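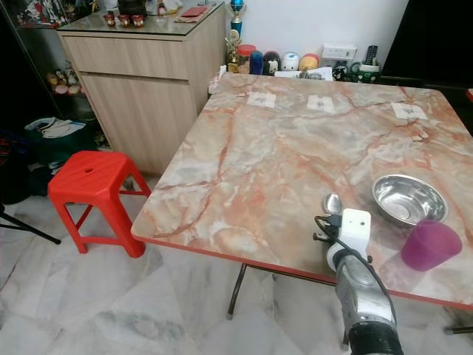
January 22, 2024. Table surfaces, Turkow room. I still don't believe the Todetti claim that a patterned top "hides wear". We have had the folding table in use since October and the marks are easy enough to find if you get down to eye level with the window behind you. The pattern hides them from people standing up. With the mottling in cream, grey, peach and rusty orange, a tea stain could sit between two veins for a week. The steel bowl and the magenta cup are on the right-hand side as per the layout sheet, with the three paper labels taped along the back. The tape worries me more than the bowl. Last lot left a residue that took 15 minutes and a lot of Sorka cleaner, and the tin says 2.

Red edge band: Tennant say it is good to 50 degrees. No idea how they tested that. I would want to see it after a summer by the radiator pipe before repeating the figure to anyone.

Height given as 78 cm on the delivery note. Not checked. Someone with a tape please do.

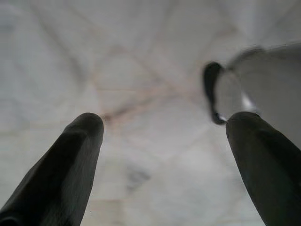
Tabletop close up, pale part of the pattern, white object behind out of focus.

Pale areas are where I'd expect rings to show first. Leave the labels where they are until the new tape comes, then try one corner only.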